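Shared Benches and the Things Left on Them: Closures, Labels and Small Clutter
Granholm Working Papers
August 1, 2025
43 shares | 5 comments

3. Closures and labels on the bench

We came to this part of the study expecting the bottles to be dull, and they were the best part of it! Over July we logged 2,441 items on the shared benches at Granholm, and small containers with some kind of closure came up again and again. What people do to a lid says a great deal about how they mean to find the thing later. A strip of tape is the plainest mark there is - quick to put on, easy to spot from across a room, and open to anyone's reading. The round white top in Figure 1 has one in bright red, run straight across from the far rim toward the near one.

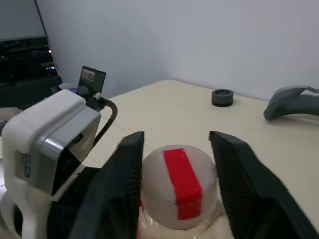
Figure 1. White top with red tape.

One bench user objected to our calling such strips labels at all: a label tells you what is inside, and tape only tells you that somebody cared. We liked this remark so much that we changed our coding sheet, and marks without words now have a column of their own (see the Skatano list, part 2).

Color on the closure does a different job from color in the contents. With a clear bottle both are on show at once, and the eye has to pick. In Figure 2 the yellow liquid fills only the lower portion, so the clear part above it sets the pink at the top well apart. We find this a lovely case, as the level and the marking can both be read from the side. The table behind holds the sort of mixed company we met on nearly every bench: a roll of tape, a pink sponge brush, a dark gray puck-shaped object that we entered under "round, other."

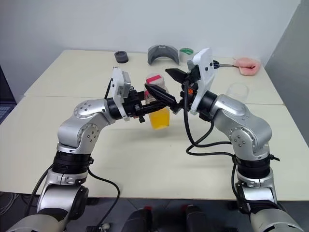
Figure 2. Bottle with yellow liquid.

Another user told us that a level you can see is worth more than any cap color, and that she would give up every sticker in the building for clear bottles. Her view was shared by most of those who refill things, and by few of those who only put them away. The Aebischer scheme treats the two groups as one, which may be why its shelf codes never quite took hold with us. We return to this in Section 4, where the Falus trays are compared with open bench storage.

Comments

bench_reader: Would love to see the coding sheet. Is tape on the side of a bottle counted the same way as tape on the lid?

Authors: Separate rows, same column. The sheet goes up with Section 4.

marl: We tried colored caps for a whole term and they all ended up on the wrong bottles. Tape stays put - team tape here.

tidy_lab: "Round, other" is the largest group in our stockroom too!

pw: Please keep the figures this size in the final version.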